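How I Finally Sorted the Stuff Under My Kitchen Sink

I moved into my place in Pavelville back in February, and the cabinet under the sink was a disaster by spring. Sponges falling behind the pipes, brushes standing in a puddle, you name it! My neighbor Ewurabena Tsikata got tired of hearing me complain and told me to try clear bins (she has them in every closet). So I did, and I'm a convert.

Step 1: Pull everything out

And I mean everything. Put it all on the table where you can see it. I found 2 bottles of the same dish soap and a scrubber I'd been blaming my sister for losing. Toss anything that smells funky or has gone flat, then wipe the cabinet floor and let it dry.

Step 2: Load the bin

Pick a clear one with a raised rim at the ends so you've got something to grab. Long things go in first, lying flat. My red dish brush stretches almost the full length of the bin, so measure your longest brush before you go shopping! After that the scrubbing pad goes in toward one end, and anything with long black handles can lean up against the rim.
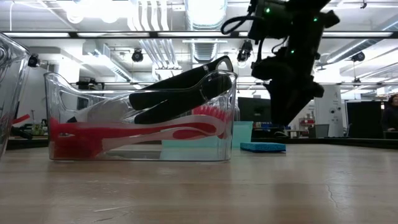
Step 3: Deal with the sponges

I keep the blue sponge out until last. A damp sponge at the bottom of a bin gets nasty fast, so let yours dry all the way and then lay it on top.

Step 4: Put it back

Slide the bin in lengthwise, with one end facing you. Mine sits on a Zarnby shelf liner, the bumpy kind, and it doesn't skate around when I yank it out in a hurry. Soap and spray bottles stand beside it, tallest at the back.

Once a month I take the bin out, rinse it in warm soapy water and dry it with a dish towel. Skip the rough side of the sponge for this, it'll scratch clear plastic.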